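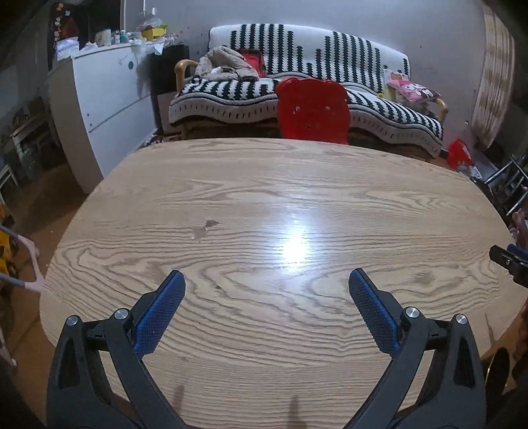

3.2 Hand-Held Gripper Kit

Figure 3. View from the camera of the hand-held gripper over an oval table in a domestic room. Both jaws carry blue pads with a fine textured surface.

All demonstrations were recorded with the Rindach hand-held gripper, a commercial kit sold with a camera, a set of spare pads and the Lubis recording software. We bought two kits through the regular sales channel and used them as delivered. The vendor had no part in the design of the study and did not see the results before submission.

The jaws are black plastic with triangular cut-outs, and round metal pivot screws are set into the frame above them (Figure 3). The camera is fixed relative to the tool body, so the jaws enter the image from the lower edge at a constant position. The software uses this to estimate jaw opening from the image alone. According to the kit manual, no encoder is fitted, and we found no provision for adding one. Calibration consists of opening and closing the jaws fully at the start of each session. We repeated it after every change of pads.

The wide lens keeps much of the room in view even when the tool is held low over a work surface. This matters for pose tracking. A tabletop with a regular wood grain offers many similar features, and the glare of an overhead light moves across it as the tool moves. In the case shown in Figure 3, the furniture and the patterned textiles beyond the far rim of the table give the tracker more distinct points than the table itself. The cost is image area: the corners are dark from vignetting, and straight objects near the border appear bent. We masked the corners before feature extraction.

Sessions were recorded in homes in Tomstead and Plosmont. Rooms were left as found, with no markers placed and no lighting added. Each session lasted 20 minutes, after which the battery was replaced. The final set holds 109 sessions. A session was dropped if tracking was lost for more than two seconds at any point and could not be recovered by the offline pass.

Pad wear was the main practical limit. The textured surface held fabric and thin plastic well when new, but grip on smooth objects fell off with use, and the manual gives no replacement interval. We changed pads on visible wear and logged each change with the session number. The effect of pad condition on the learned policies is treated in Section 5.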